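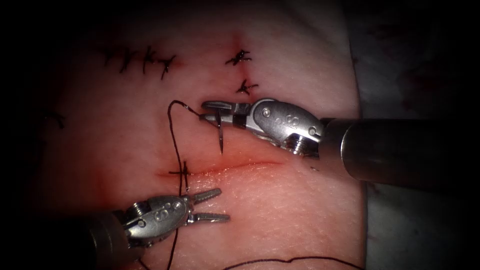 Stumier saddle stool for theatre and clinic

I spent years perched on the sort of round stool that every hospital seems to own, the one with the split vinyl and the wheel that squeaks, and I moaned about it so often that my colleagues told me to go and make a better one. So we did! The Stumier is a saddle-shaped stool for surgeons, scrub staff, trainees and really anyone who sits down to fiddly work with their hands out in front of them.

The seat is the bit people ask about first. It's split down the middle, a bit like a bicycle saddle that has had a good lunch, and it tips forwards or back with a lever under the right-hand side. You sit higher than you're used to, with your knees lower than your hips. Give it a week. I found it odd for the first two or three days (my thighs complained) and now I grumble when I have to sit on anything else.
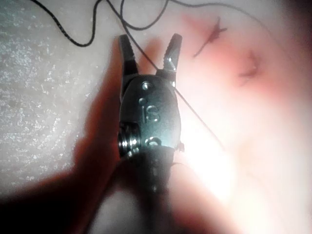 Open jaws over a practice pad

Height goes up to 70 cm with the standard gas lift. You can work it by hand or with the foot ring, and if you're scrubbed you'll want the foot ring. It's an extra on the basic model, so please tick the box when you order – we do get phone calls about that one. The shorter lift is better if you're under five foot three or so, and we'll swap it for nothing if you guess wrong.

The base has five legs and soft castors that lock when you sit and roll when you stand. You can have them the other way round too, which a few of our dental customers like. It's rated to 200 kg.

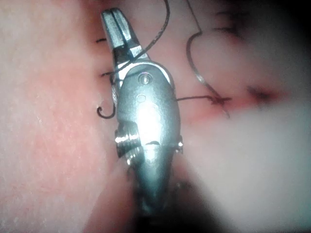 Instrument jaws and a curved needle

Cleaning: the cover is one welded piece with no stitching, so there's nowhere for muck to hide. Ordinary theatre wipes are fine. Please don't use neat bleach on it, and don't pick at the edge trim, however long the list is running. Covers come off with four screws and we keep spares in grey, navy and a green I'm very fond of and hardly anyone buys.

Backrest or no backrest? I go without. If you're doing long cases sitting down then I'd get it, and it can be added later with the Ertürk bracket, which fits every Stumier we've made apart from the very first batch. If yours has a round label under the seat, it's from that batch, so drop me a line before you order the bracket.

The guarantee is 2 years on everything and longer on the base. Delivery is from our Pamodska workshop and the stool comes in one box, with the legs off. You'll need ten minutes and the key in the bag. Orders placed in December usually go out in the new year.

If you'd like to try one before buying, we lend them out for a fortnight. Just ask.

Contact us | Delivery and returns | © Lokex, all rights reserved | Back to top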